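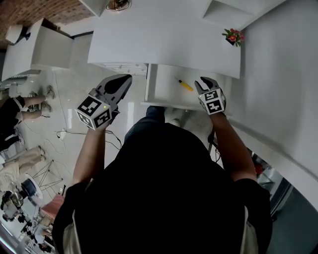 A white desk with one drawer open.

Renting a desk at Handale: frequently asked questions

We receive many of the same questions by email, so I have collected them on this page. If your question is missing, please write to us and I will add it. Last checked on July 25, 2020.

Who can rent a desk?

Any person over 18 can rent. You do not need to have a registered company. Our members are translators, bookkeepers, students finishing a thesis, and one man who writes crosswords.

What is the difference between a day desk and a fixed desk?

A day desk is for one day, and in the evening you must take all your things with you. A fixed desk is yours for the full month. You can leave your papers and your screen on it, and you receive a key for the drawer. We have 12 fixed desks on the Carroll Street side and the day desks are all at the back, near the kitchen.

Is it possible to lock the drawer of a day desk?

No, only fixed desks come with a key. If you need to lock something for one day, ask at the front for a locker.

I lost my drawer key. What should I do?

Please tell Patricio Sepúlveda the same day. He keeps the second key. A new key costs $13 and it takes three days to be made. Please don't try to open the drawer with scissors or a knife. It was tried in April and we had to change the whole lock.

How long must I stay?

The shortest contract for a fixed desk is one month. To stop, you write to us 30 days before. An email is enough, it is not necessary to send a letter. If you stop earlier, the deposit is used to pay the remaining days.

Can I bring my own chair?

Yes, if it has soft wheels. Hard plastic wheels leave grey lines on our floor and they are very difficult to clean. Chairs without wheels are also fine. Please put your name under the seat.

Can I change the height of the desk?

Not by yourself. We can put blocks under the legs if you are tall. Tell us some days before your first day and write your height in the email.

Is there a printer?

Yes, in the corridor. Black and white printing is included for members with a fixed desk. Colour is paid by the page. The printer does not like thick paper, so for invitations and cards I recommend the copy shop on the corner.

May I make telephone calls at my desk?

Short calls are okay if you speak softly. For a longer call there are two small rooms with a door. You can book them on the Evov calendar, the link is in your welcome email. If the room is free you may also just go in, but you must leave when the person with the booking comes.

What may I leave in the drawer when I go on holiday?

Paper, pens, cables and similar. No food, please, not even in a closed box. We had ants one summer and I would like not to have them again.

Can a friend use my desk while I am away?

Yes, for up to one week, but we need the name of your friend in advance. The contract and the payment stay with you.

Do you have parking?

We do not. There is free parking after six o'clock on Skevus Road. Bicycles can come inside the courtyard.

Who do I contact for invoices?

Write to Müzeyyen Bilgin at the office. Please mention your desk number, because many members have the same first name.

Related pages
Prices and deposit
House rules for the kitchen
How to book a call room
Opening hours on public holidays
Getting here by bus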